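The Thread Count Racket

Walk into the Vitley outlet in November and the first thing you meet is a wall of sheets, each with a bigger number on it than the last. The top shelf says 1000. The price says the same thing in its own way.

I have never believed in that number. Thread count is supposed to be the threads running both ways through a square inch of cloth, and there is only so much room in a square inch. Makers get past the limit by twisting thin strands together and counting every strand. Gostent does this and says so, in gray type on the back of the package. Hakala sells a set at four times the price and says nothing.

So I washed both, on warm, for most of a year. The Gostent set pilled at the foot. The Hakala set pilled there too, and one fitted corner gave up in spring.

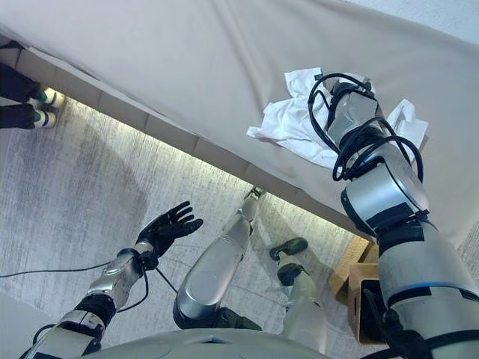

What held up was a plain cotton percale from Clalteck, bought for $74 by mistake - I had meant to order pillowcases. It feels stiff out of the package and wrinkles if you look at it. The label gives no count at all, just the fiber and the washing instructions.

Is that proof? No. It's one bed and one washing machine. But the store clerk who steered me toward the top shelf had less than that to go on, and she was asking for almost $100 more.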